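Briredon-Exposés: Datenblatt zum Korpus

Stand: 9/24/18

Der Datensatz enthält 1,000 Immobilienanzeigen in deutscher Sprache, jeweils mit Freitext und einer Tabelle der Eckdaten. Die Texte stammen aus dem Bestand des Portals Domia. Es geht um Häuser und Wohnungen zum Verkauf, Mietangebote sind nicht enthalten.

Dateien

anzeigen.csv — eine Zeile pro Objekt, Trennzeichen Semikolon, UTF-8
merkmale.csv — Ausstattung, verknüpft über objekt_id
lies_mich.txt — dieser Text

Felder

Jede Zeile in anzeigen.csv hat 11 Spalten. Pflichtfelder sind objekt_id, objektart, wohnflaeche, grundstueck und freitext. Flächen stehen in Quadratmetern ohne Einheit. Bei Eigentumswohnungen bleibt grundstueck leer, eine Null kommt dort nicht vor.
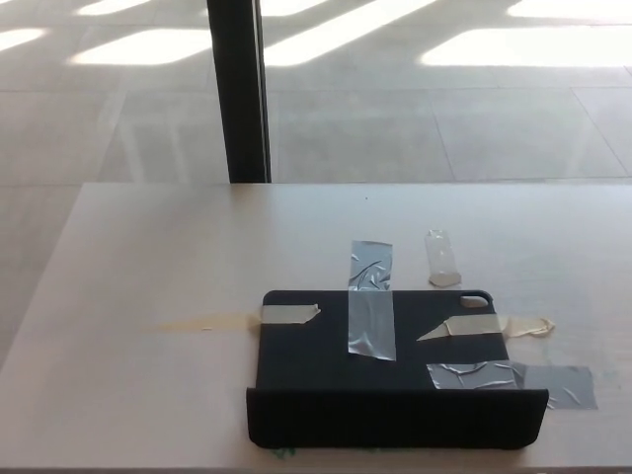 Das Feld zimmer folgt der Angabe des Anbieters. Halbe Zimmer sind mit Punkt geschrieben, also 3.5. Küche und Bad zählen nicht mit. Wintergärten haben wir nur dann als Zimmer übernommen, wenn der Anbieter sie selbst so führt — das betrifft vor allem ältere Einfamilienhäuser.

Bereinigung

Telefonnummern, Mailadressen und Hausnummern sind entfernt. Doppelte Anzeigen wurden mit Preltik gesucht und von Hand geprüft. Wurde ein Objekt mit gesenktem Preis neu eingestellt, bleibt nur die jüngste Fassung. Abkürzungen wie EBK, DG oder WC stehen unverändert im Freitext.

Bekannte Mängel

Im Teilbestand Olmedo fehlt bei 12 Objekten das Baujahr. Bei Doppelhaushälften ist die Grundstücksfläche manchmal für beide Hälften zusammen angegeben. Wohnfläche und Nutzfläche werden von den Anbietern nicht einheitlich getrennt, ausgebaute Keller tauchen in beiden Feldern auf.

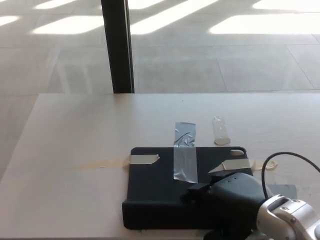
Purificación Sarmiento merkt dazu an, die Keller sollten in der nächsten Fassung ein eigenes Feld bekommen, sonst seien Preise pro Quadratmeter kaum vergleichbar. Der Vorschlag ist für April vorgemerkt.

Nutzung

Frei für Forschung und Lehre, Weitergabe nur mit diesem Datenblatt. Für Wertgutachten ist der Bestand nicht geeignet, die Preise sind Angebotspreise. Korrekturen bitte mit objekt_id und Feldname melden.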